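Leave the old photographs alone
30/07/2020

In March the photo sharing site Nolladura sent its members a notice about old accounts. Anything posted more than ten years ago could now be run through its new "refresh" tool, which sharpens the picture, lifts the shadows and replaces the colours with what the company calls current tones. The tool is switched on unless you switch it off. I have 893 pictures on the site and I switched it off the same evening.

I think Nolladura has made a mistake, and I would like it to make the tool something people have to ask for.

I joined when I had a cheap compact with a scratched lens cover. Most of what I put up in the first year was taken in Horberg, where I was living above a shoe repair shop. The pictures are too dark. The horizons slope. I had found the vignette setting and used it on everything, including a plate of chips. When I look at them now I can see what I was trying to do and how far off I was, and I find that useful. If the shadows were lifted I would see a better picture of a street and learn nothing from it.

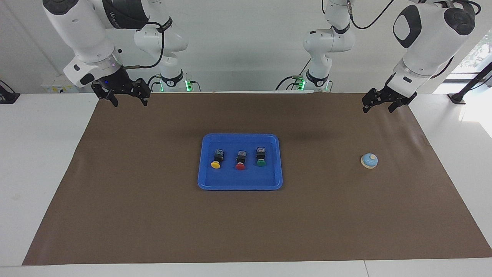
Several members of the Coste group, where I first raised this, did not agree, and one wrote that most people keep photographs to see their family and have no interest in how they got on as photographers, so a clearer face is a better picture and that is the end of it.

I accept part of this. If I had one blurred picture of a grandparent I would want it as clear as it could be made. But I would want it as a copy, with the blurred one still there. Nolladura does keep the original file, in a folder four menus deep, and it is deleted if the account goes unused for two years. The accounts most likely to go unused are the ones belonging to people who have died or lost their passwords, so the oldest pictures are the ones most at risk.

There is also the matter of what the tool gets wrong. I tried it on 70 of my own pictures before turning it off, working on duplicates. Brick came out well. Water came out like cling film. A shop sign in Trivovbridge, which had been out of focus, came back with crisp lettering that was not in any alphabet I know. The sky in a set from one wet afternoon turned a holiday blue. Someone looking at that set in twenty years would think we had good weather.

A site like this is a record whether its owners want it to be or not. The Trivovbridge group has 665 pictures of the old market hall, nearly all by amateurs, and the hall has since been pulled down. The colour of its tiles is now known mainly from those uploads. They differ from one camera to the next, and a person can allow for that. Once they have all been pushed towards the same current tones there is nothing left to compare. 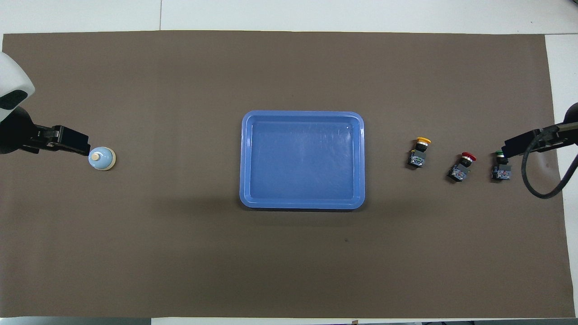
My own brother thinks I am making a fuss, and said that the tiles were green, everyone knows they were green, and a computer is hardly going to make them pink. He may be right about the tiles. I would still like to be able to check.

What I am asking for is small. Leave the tool off by default. Show the original first and put the refreshed version behind a button. Mark every altered picture as altered, on the page and in the file itself, so that the label goes with it when it is downloaded. And stop deleting originals from quiet accounts.

Members who want to opt out in the meantime will find the setting under Library, then Display, then Older Items. It has to be done separately for each album.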